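为什么要摆餐具?——说说餐桌上的叉子、勺子和盘子

吃饭以前,大人常常会说:“去把桌子摆好。”摆桌子就是把吃饭要用的东西放到该放的地方。这件事很多小朋友从四五岁就开始帮忙做了。下面讲一讲西式点心桌上常见的几样东西,它们各自有什么用,又放在哪里。

餐垫

餐垫是铺在桌上的一块垫子,通常是长方形,横着放,一个人用一块。餐垫有两个用处。第一,它能接住面包屑和滴下来的汤汁,桌面就不容易脏。第二,它告诉大家“这里坐一个人”。盘子和杯子都放在餐垫的范围里,旁边的人就不会拿错。

餐垫有布的,有草编的,也有塑料的。布的要洗,塑料的用湿抹布擦一擦就行。比较常见的餐垫长45厘米左右,比一张报纸小得多。你可以拿尺子量一量自己家的。

盘子

盘子放在餐垫正中间,对着椅子。盘子有圆的,也有方的。有些盘子的边高出来一圈,食物不容易滑到外面去。方盘子摆的时候要注意,盘子的边要和桌子的边平行,斜着放看起来会有点乱。

叉子和勺子

吃西餐的时候,一般叉子放在盘子左边,刀和勺子放在右边。这是因为用刀切东西的时候,大多数人右手拿刀,左手拿叉。

不过,这个规矩不是到哪里都一样。如果只是吃点心,不用刀,有的人家会把叉子和勺子一起放在左边,下面垫一条餐巾。还有的人家把它们放在盘子上方。不管放在哪边,叉子和勺子都要摆直,两把并排,头朝同一个方向。

拿叉子和勺子的时候,手要捏住柄,不要碰前面进嘴巴的那一头。拿着叉子不要跑。

餐巾

餐巾用来擦嘴和擦手。布餐巾可以折成长条、三角形或者正方形。最简单的是折成长条:先对折一次,再对折一次,用手掌压平。吃饭的时候把餐巾打开,放在腿上。吃完了,把它松松地放在盘子旁边,不用再折回原来的样子。

杯子

杯子放在盘子的右上方。大多数人用右手拿杯子,放在这里,伸手就能拿到,也不容易被袖子碰倒。左手拿东西比较顺手的小朋友,在自己家里可以把杯子换到左边。

倒水不要倒满,留出一截,端起来才不会洒。如果杯子里是热的饮料,要请大人来端。

托盘

托盘是用来端东西的。一次要拿好几样点心,用手拿不下,就放在托盘上一起端过去。点心是大家一起吃的,所以托盘放在餐垫的前面,也就是桌子靠里的地方,坐着的人伸手能够到。

往托盘上放点心,要一样一样隔开。奶油会粘到别的东西上,糖粉也会。高的放后面,矮的放前面,这样每一样都看得见。端托盘要用两只手,走路慢一点,眼睛看前面。

认一认点心

甜甜圈:中间有一个洞,像一个圈。有的甜甜圈是用油炸的,有洞的面团里外都能受热,中间不容易夹生。

可颂:也叫牛角包。做的时候把黄油包在面皮里,叠起来擀开,再叠起来,烤好以后一层一层的。它掉渣掉得厉害,最好用盘子接着吃。

磅蛋糕:古时候的做法是面粉、黄油、鸡蛋和糖各用一磅,名字就是这样来的。它烤出来是长长的一条,吃的时候切成片。

圆蛋糕:用圆模子烤出来的蛋糕。小的一个人吃,大的要切开分着吃。

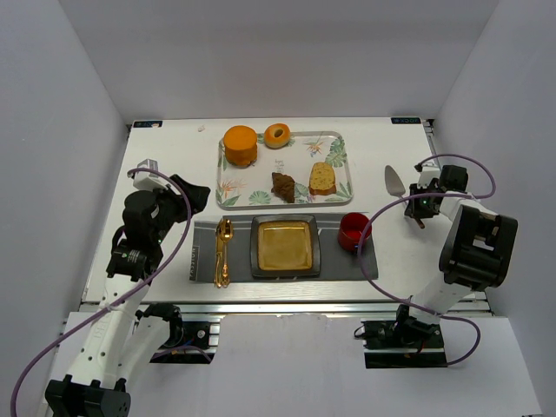 摆好的点心桌:后面是托盘和四样点心,前面是餐垫、盘子、餐具和红色的杯子。

对着图找一找:叉子和勺子在盘子的哪一边?它们下面垫着什么?杯子又在哪里?

自己动手摆一次

摆桌子的时候,先放大的,再放小的,就不用挪来挪去。

先把手洗干净,擦干。桌子用抹布擦一遍。
铺餐垫,离桌边留出2厘米。
把盘子放在餐垫中间。
折好餐巾,放在盘子左边,再把叉子和勺子放上去。
把杯子放在右上方。
最后请大人把点心装进托盘,一起端上桌。

几个人吃,就摆几份。可以先数一数椅子,再去拿盘子,少跑几趟。

吃完以后

收桌子的顺序正好反过来。先把没吃完的点心拿走,盖好。再收杯子、叉子和勺子,然后收盘子。餐垫上的碎屑要倒进垃圾桶,别抖在地上,不然又要扫地。

叉子和勺子洗好以后要擦干再放进抽屉。金色的餐具多半是在表面镀了一层颜色,用钢丝球会刮花,要用软海绵洗。

小词典

餐具:吃饭用的工具,比如叉子、勺子、刀和筷子。
镀:在一样东西的外面加上薄薄的一层金属。
夹生:外面熟了,里面还没有熟。

文:Aminu Adeyemi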